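# Melnyk Table Setting Notes

A small collection of pictures and notes on laying an everyday table, one plate at a time, with fruit close by.
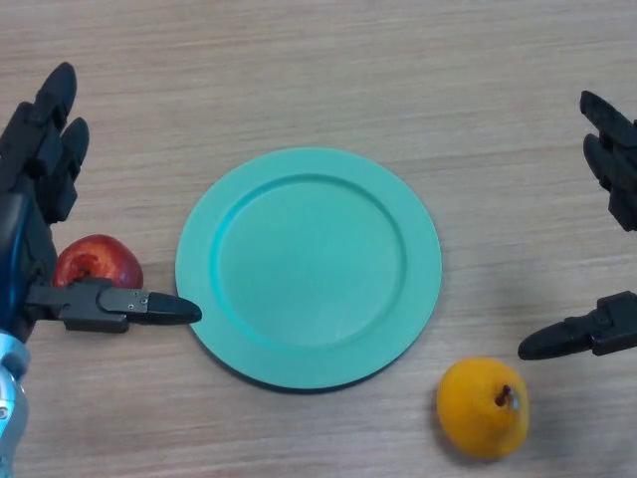
Lorne Cormier wrote to me after the first version went up and asked whether a shallow plate really needs its own category, or whether I should fold it in with the bowls and be done with it. I went back and forth on that for a good part of April, and I've kept the category. A shallow plate with a wide rim gets set down differently at our house than a bowl does, and it gets different food (sliced fruit, toast, the last of the cake), so the notes would have turned muddy if I'd lumped them together. Lorne still disagrees, and you're welcome to side with him!

## What you'll find

- `pictures/` has 592 pictures of table tops with dishes, fruit, or both
- `notes.csv` has one line per picture, with the dish type, its color, and any food nearby
- `words.md` is the list of everyday words I used, so that "plate" means the same thing all the way down

Of the pictures, 400 have been checked against their notes twice. The rest have been checked once, and I'm working through them in the evenings as time allows.

## How things are named

I kept the names plain. A plate is a plate whether it's plastic or china, and the material goes in its own column. Colors gave me more trouble than I expected, especially the ones that sit between green and blue. I settled on "mint-teal" for a few of them, and I know that's a bit fussy, but "green" on its own kept sending people to the wrong dish.

Fruit goes by its common name only. If an apple is partly hidden, it's still written down as an apple, with `partial` in the last column.

## Known rough spots

There are 6 pictures where the tabletop column says "wood" and ought to say "light wood." Version 2 will fix those, along with some spelling in the Zulow folder.

## Using it

Help yourself for home, class, or work. If you find a dish with the wrong name, please send me the line number and the word you'd use for it.

Last updated 26/06/2020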